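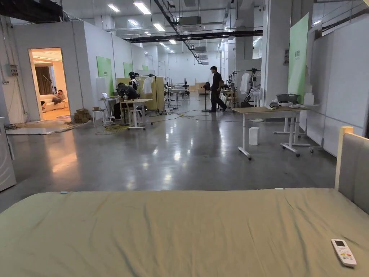 All we wanted was for the county and the city to hear each other on the same call, a dispatcher wrote to Brunent in February, and for years the answer was to hand somebody a second radio.

Irken Radio Gateway
Brunent Public Safety Communications
Page revised March 2026

Overview

The Irken Radio Gateway joins separate radio systems into a shared talk group for the length of an incident. It is intended for police departments, sheriff's offices, fire districts, and emergency management agencies whose radios run on different bands or come from different makers. Officers keep the radios they carry. The dispatcher sets up the shared group from the console and closes it when the incident ends.

The gateway is installed at the dispatch center or in a command vehicle. A single unit accepts up to eight radio systems and can hold 164 stored talk groups. Agencies that need more than eight systems may link two units over a private network connection.

Setting up a shared group

Most agencies prepare their shared groups ahead of time under a mutual aid plan. Each stored group has a name, a list of member systems, and a list of console positions that are allowed to open it. During an incident the dispatcher selects the group, confirms the members, and opens it. A tone is sent to all member radios when the group opens and again when it closes.

Groups may also be built from scratch at the console. A group built this way closes by itself after four hours unless the dispatcher extends it. Supervisors can change this period in the settings menu.

Priority and emergency calls

An emergency button press on any member radio is passed to every system in the group, along with the unit identifier if the source system sends one. Older analog systems may not send an identifier. In that case the console shows the name of the source system only.

Each member system can be given one of three priority levels. Where two users speak at once, the system with the higher level is heard. Where the levels are equal, the first user to press the talk button is heard. Agencies should agree on these levels in writing before the gateway is placed in service.

Encryption

The gateway carries encrypted traffic between systems that use the same key. If the keys differ, the unit must decode and encode the traffic again, and an agency administrator has to permit this for each pair of systems. The setting is off when the unit is delivered. Keys are loaded by the agency's own staff. Brunent personnel do not load, hold, or store agency keys.

If an unencrypted system is added to an encrypted group, the console shows a warning and asks the dispatcher to confirm. The confirmation is entered in the log with the time and console position.
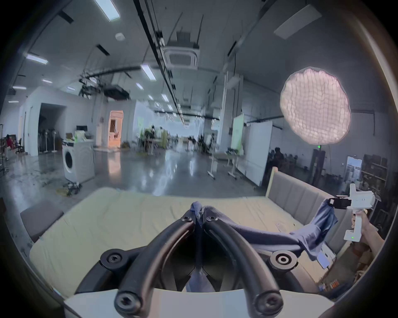 Logs can be viewed at any console with supervisor access and may be sent on a schedule to the agency's records system. Each entry gives the group name, the members, the opening and closing times, and any change made while the group was open. The gateway does not record voice traffic. Agencies that are required to keep audio should connect their existing logging recorder to the two audio outputs on the rear panel.

Mirkico console software

Mirkico is the console software supplied with the gateway. It runs on the dispatch center's existing workstations and supports up to 40 users under the standard license. Users are assigned to one of four roles: viewer, dispatcher, supervisor, or administrator. Sign-in can be tied to the agency's own directory service, including two-step sign-in where the agency uses it.

The software may be placed beside a computer-aided dispatch window or run on a separate display. An incident number can be typed into the group record by hand. Automatic transfer of incident numbers is offered for certain dispatch systems, and customers should request the current list before ordering.

Replacing a Tosh unit

Agencies now using the Tosh gateway may transfer stored talk groups to Irken with the import tool in Mirkico. Radio interface cables from Tosh units fit the new model. The Tosh power supply does not, and must be retired with the old unit. User accounts are not transferred.

Tosh units remain covered by their existing service agreements until those agreements expire. Spare interface cards for Tosh are still available through the parts desk.

Specifications

Radio systems per unit: 8
Stored talk groups: 164
Mounting: standard equipment rack, two rack spaces
Power: AC input with DC backup input
Network: two Ethernet ports
Audio outputs: two, rear panel
Event log: last 1000 entries held on the unit; older entries are overwritten unless sent to a records system

Ordering and support

The gateway is sold with Mirkico, one power supply, a rack kit, and printed installation instructions. Interface cables are ordered separately by radio model. An added interface card is priced at $1165, before tax and shipping. Prices for complete units are given by written quotation, and cooperative purchasing terms may apply to public agencies.

Installation must be carried out by agency radio staff or an approved service shop. Operator training takes one day and can be held at the dispatch center. Administrator training takes two days.

Requests for a quotation should state the number of radio systems to be joined, the make and model of each, and whether encrypted traffic will be carried. Existing customers should include the serial number of any Tosh unit to be replaced.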